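Pletberg Opens Appliance Exchange for Older Refrigerators

The Pletberg Utilities Office will begin accepting applications in October for a household appliance exchange intended to lower electric bills during the winter months. Residents who turn in a working refrigerator will receive a credit of $50 on their account, along with free pickup from the home.

The program is open to all residential customers within the city limits and in the Zamdale district. Each household may exchange up to two units, including a second refrigerator kept in a garage or basement. Units must be plugged in and running when the crew arrives. Collection will be handled by Venetti Hauling under an agreement approved last spring.

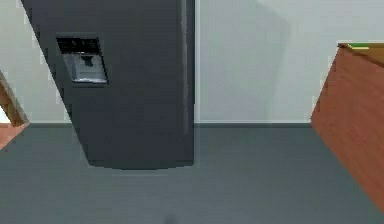 A dark gray refrigerator with a water and ice dispenser in the door.

Customers are not required to buy a replacement in order to receive the credit. Those who do may apply for a further discount at participating stores, among them Ko Home Supply on the east side. The office advises shoppers to compare the yearly energy use printed on the yellow label and to measure doorways and stairs before delivery. Features such as through-the-door dispensers can add to the energy a unit uses.

The office expects to collect about 40 units a week while the program is running. Refrigerant will be removed at the Zamdale transfer station, and steel and other metals will be sent for recycling.

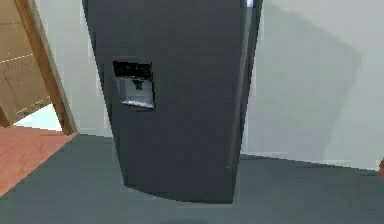
How to Apply

Forms are available at the utilities counter and at both branch libraries. Applicants should have a recent bill at hand. Pickup appointments are offered in the morning and afternoon, and an adult must be present. Credits will appear on the second bill after collection.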